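Filed under: Project Updates | Automation & Reuse

Pomora progress report to Bramell, April 6, 2022

Hello all, and thanks for bearing with me – I know this one was meant to reach you before the end of March. I wanted to get the planner rewrite merged first so I could report on something finished, and it went in on Monday evening.

The short version is that the software for taking memory and cards out of old desktop PCs is now in one piece. Last time I wrote we had three programs passing text files to each other, which was every bit as fragile as it sounds. Now there's a single service, which we're calling Kaleo, and it looks after the whole job: finding the parts, choosing an order to take them out, planning the arm's moves and keeping an eye on the forces while the gripper is working.

Perception first. We've now got 638 labelled pictures of open cases, up from 263 at the last report, and you can really see the difference in how well it finds the memory slots. It still gets muddled by cables lying across the board, and shiny metal is a pain. Drive cages and bare processors both throw reflections that the depth data turns into holes. I've put in a simple filter that fills small holes from the flat surface next to them, and it leaves the big ones marked as "don't go here". That's cautious and it costs us some reach, but I'd much prefer the arm to refuse a move than guess at one. 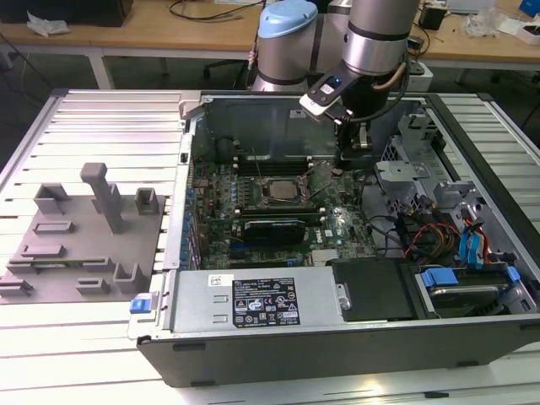 The planner was the big job. The old one treated the case as a plain box with a lid missing, so it had no idea about the drive cage or the cables and would happily swing the wrist through both. The new one builds its collision model from the scan each time and then adds the things we already know about, like the fixture. It also checks the loop of cable on the gripper, which I'd left out completely until it snagged on a bracket in early March (no harm done, but I did jump).

Control is where I've spent the least time and where I think the next gains are. The approach to a memory slot now slows right down for the last 6 mm and stops if the sideways force goes over the limit. What it doesn't do yet is try again sensibly. At the moment it backs off, sulks and waits for me to click a button. I'd like it to shift over a touch and have another go by itself, and that's the main item for next quarter.

On tooling, every run now saves its plan, its scan and its force log together, and there's a little viewer called Tijani for playing them back. It's ugly but I use it every single day! The joint log used to wrap round at 360 degrees and make the wrist look as if it had spun on the spot, and that's fixed too.

Spending is on plan. The one thing I'd ask for is a decision on the second depth camera by your next meeting – the quote is in the shared folder with the receipts, and the software side is ready for it whichever way you go.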